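Printed grippers are doing the sorting at Hayashi now, and the returns crew has opinions
Apr 1, 2024

I spent most of a morning last week on the returns floor at Hayashi, the parts distributor over on the Tarero side of the river, and I came home with sore feet and a notebook full of complaints about conveyor height. I'd gone to see the new sorting cells. People had been telling me about them since winter, usually in the same breath as "so are they cutting jobs?"

Short version: no layoffs so far. The longer version is more interesting, so let me get into it.

Returns is the room where everything customers send back ends up. Faucet cartridges, hinges, light switches, little bags of screws somebody opened and then taped shut again. On a normal shift the crew handles 1583 items, and until this year every one of them was picked out of a tote, scanned, looked at and dropped into a bin by hand. Anybody who has done it will tell you it's murder on the wrists. The company wouldn't give me injury numbers (I asked more than once!), but three of the people I talked to were wearing a brace.

Now there are two cells at the end of the line that do the plain stuff. An arm picks up the item, turns it in front of a scanner and drops it in the right bin. Last month the two of them together averaged 676 items a shift. Anything squashed, leaking, unlabeled or just plain weird gets kicked over to a human, and there's a lot of weird in returns.

What surprised me is that the grippers are made in the building. The first set came from an outside supplier, and they were fine until one cracked and the replacement took weeks to show up. So a small team in the maintenance shop, working with a local engineering outfit called Skevska, started printing their own. They call the project Irus, and before you ask, I never got a straight answer on what that stands for. 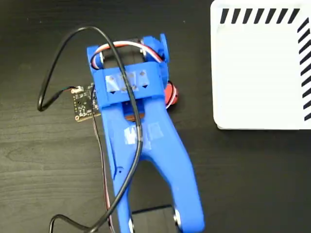
A blue 3D-printed gripper with its wiring and circuit board, on a dark wood tabletop.

I loved the shop. It's warm, it smells like hot plastic, and there's a radio going that everybody complains about and never turns off. Two of the people working in there came straight off the sorting line. One had been in returns for 11 years and had never touched a printer before last June. She showed me a drawer of fingers that didn't make the grade – too stiff, too slick, one with a bend in it that let every hinge slide right out – and she could tell me what was wrong with each one without looking at the tag. That's somebody who has picked up a lot of hinges.

Both of them got a raise when they moved over. It took some arguing, from what I hear, because the job didn't have a title yet and payroll didn't know where to put it. It has one now: cell technician. There will be more of those spots in June, and the company says it'll fill them from the floor first. I'd like to see that in writing, and so would several people I had coffee with.

Not everybody is thrilled. The folks still sorting by hand told me the work has gotten harder, even with less of it. All the easy items go to the machines, so what's left is a full shift of puzzles. You used to get a run of ten identical boxes and could let your mind wander a little. Those runs are gone. One man said he goes home with a headache these days where he used to go home with a sore thumb, and he hasn't decided which he likes better.

There's also the matter of who gets called when a cell stops. For the first few weeks it was whoever stood closest, and that person's own pile didn't get any smaller in the meantime. Management has since changed the targets so that time spent clearing a jam counts as time worked. That should have been there on day one, if you ask me, but it's there.

Hayashi has 158 people in the building across all shifts, the same headcount as before the cells went in. The manager I spoke with said a third cell is on the table but hasn't been approved, and that the shop has to get through its list of gripper changes first. Top of that list is something that can hold a half-open bag of screws without dumping it on the floor. The crew asked for that one.

There's an open meeting about the new technician jobs in the break room on the second floor, after first shift, date to be posted by the time clock. If you work there and want to tell me how it goes, my email is at the bottom of the page.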